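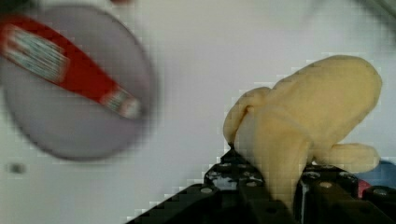

Yellow plush toy, held in a black gripper

Home Talks Notes Contact
Search this site Go

Right, hello everyone. I'm Liam Hebden and I sell eggs from a shed in Platcombe - 128 hens, so not exactly a big operation!

I want to talk about the farm gate rules, and mostly the stamping one. Up to now I've sold at the gate with a handwritten sign and a tin. Take the same eggs to Pledcombe market and it's a different set of forms.

(Pass the blank form round. Wait for the groans.)

Da-eun Yoon filled hers in last November and it took her 4 goes. She's happy to help afterwards, so do grab her at the tea break.

What I'd like is one form, in plain words, for anyone with fewer than 1000 birds. I've written to the council saying so and I'd love more names on the next letter - it's by the door, with a pen.

Then questions. Leave time for the cheese people, they've got plenty to say about fridges.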